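Cup cell fault, gallery
Posted Friday night, sorry for the typos

Quick one. The Vameck arm was meant to nest 400 paper cups into the cabinet, no hands. It managed 143. Then a double pick, wrist torque fault, e-stop, and the rest of the stack all over the table. Restarted, faulted again after 18. Arm locked out now. So we went back to the hand routine and are going thru it slowly to see what the Ojo planner is missing. Josué Brandão has the logs.

1. One cup, one stack
Left hand holds a single cup upright, right hand stays on the stack in the cabinet. The arm never had a second hand to steady anything. Probably half our problem right there.
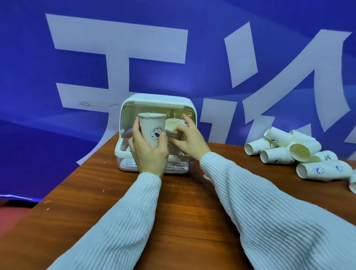 2. Picking from the heap
Every angle you can think of. Fledico gripper is set up for cups standing on their rims, and it closes on two at once if they're nested. Force limit was 30 percent over what we agreed, not sure who changed it. Thats the safety bit, and it goes in the report. 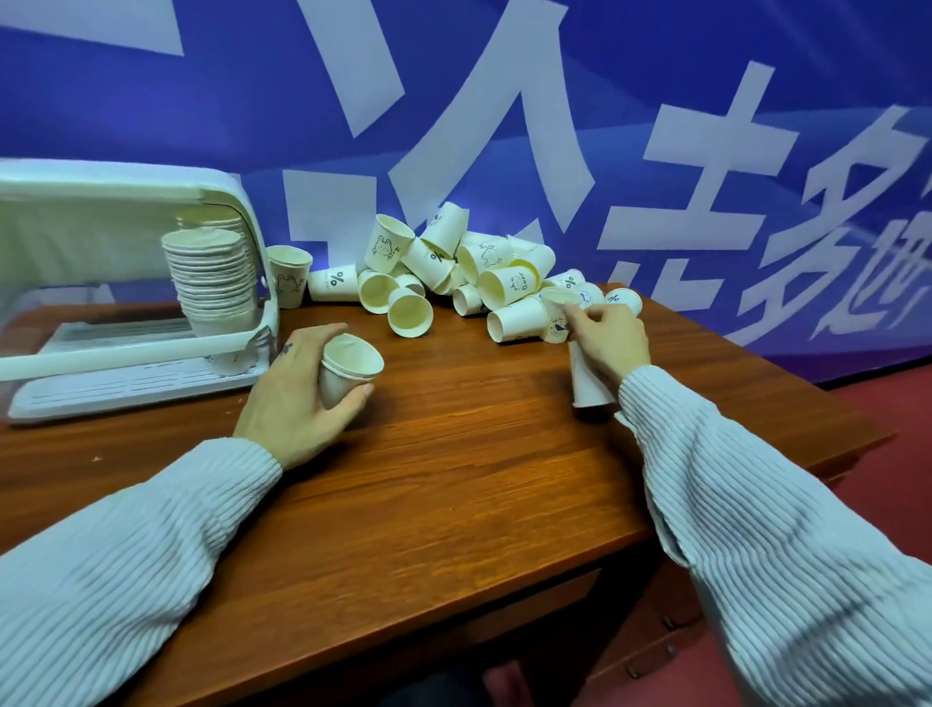
Two nested cups in the left hand, right hand at the front of the pile.

3. Loading
Cup tilted, mouth up, pressed onto the stack by the cabinet's right wall. The arm came in dead straight and jammed its cup on the rim below.
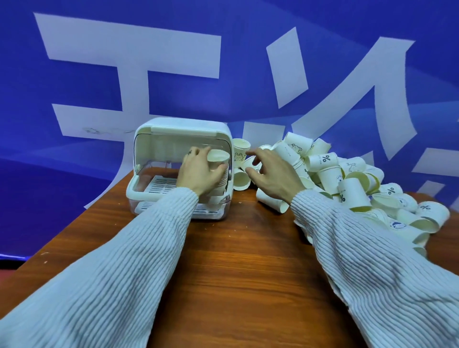
Grekik wants a new approach angle before they'll sign off on a restart. Fine by me. Lockout tag stays on til the force limit is back where it was and the double pick check is in. Please don't pull it to "just try one". More when Josué is done with the logs.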